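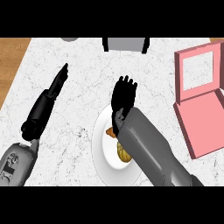
Home Journal Issues Authors Search Contact

4. Equipment planning for the two-arm kitchen station

4.1 Starting point

When we began to plan the station in December, our group owned one arm and one simple parallel gripper. The tasks in our list are small household tasks with food and tableware, for example to move pieces from a plate into an open box. Many of them can be done with one arm if the box stays still. However, some tasks on the list need a second hand to hold the plate or to close a lid, so we decided to plan for two arms from the start. The question in this section is how to divide a limited budget between arms, hands, computers and spare parts.

4.2 Simulation before purchase

We did not want to order hands before we knew what kind of hand the tasks need. For this reason the complete station was first built in simulation. Figure 3 shows one moment of a plate task, with both arms over a marble countertop. The right hand is above the plate and its forearm hides a large part of it, while the left hand is empty and stays over the bare surface. An open pink box stands on the right side.

Figure 3. Simulated station with two arms, a round white plate with two food items, and an open pink box.

Two points in this view changed our shopping list. First, the forearm is long compared to the plate, and a camera placed behind the robot loses sight of the food when the arm reaches forward. We had planned one fixed camera for each station. After we looked at many such views we added a camera on each wrist, and we moved this cost out of the furniture line - a cheaper table was enough for us. Second, a hand with several fingers takes much space over a plate. We therefore asked the suppliers for the outer size of the open hand, which is missing in most data sheets.

4.3 Offers

We asked for offers from three suppliers, Votisby, Jatano and Brunitz. Votisby offered a package of arms and hands with one service contract. Jatano sells only hands, and the mounting plate must be ordered separately. Brunitz offered the lowest price for the arms, but the delivery time was longer than our funding period allowed. We compared the offers by the cost over the full project, and we counted repair as part of this cost. In the Votisby offer a replacement finger costs 84 euros, and in the Jatano offer it costs 300 euros. The difference looks small beside the price of an arm, but fingers are the part that we expect to break most often.

The plan reserves 600 hours of robot time for the first year. Half of it, 300 hours, is for the tasks with two hands. The other 300 hours are for tasks with one hand, and during these hours the second arm can be in service without stopping the work. This was an argument for buying two identical arms, so that one set of spare parts is enough for both.

4.4 Schedule and remaining risks

The order for the arms was signed on 10 May 2018. The hands will be ordered later, after the simulated tasks are repeated with the measured size of the Votisby hand. The control computer comes from the older Liao project and is not in the budget. If it is too slow for four camera streams, a new one must be paid from the reserve - at present this is the largest open item. We also have no good estimate for the cost of cleaning the hands after work with real food. The suppliers gave different answers to this question, and one of them gave no answer. Until this is clear, the first tests on the real station will use plastic food.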